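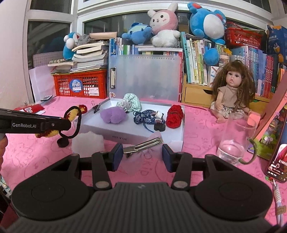
The bow, the tray and the pink cloth

Agnese Butkienė had promised her sister she would sort the hair things before supper, and she meant it, she truly did, only every little thing wanted a story first. The sheer pink bow had been to two weddings and a christening, and had come home from one of them in Piret's coat pocket. The lavender fluff was older than the cat — or so Piret always claimed, and Piret was fond of the cat.

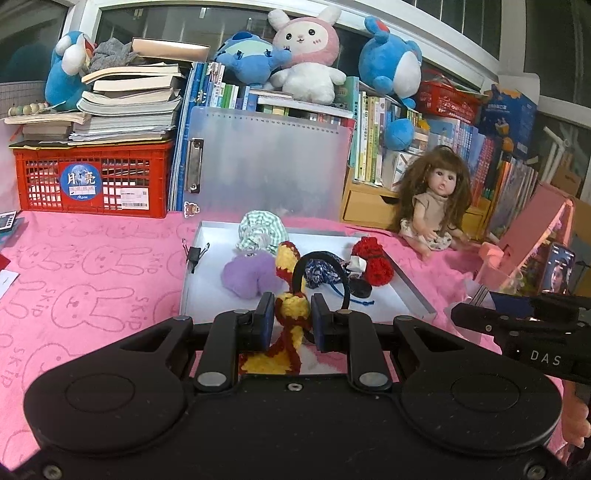

"And the striped one?" Piret called from the stairs.

"Yellow and dark red," said Agnese. "You made it that January we were snowed in, and you sang the whole time."

"I never sang."

"You did, dear, and badly," said Agnese, and she went to put the kettle on for them both.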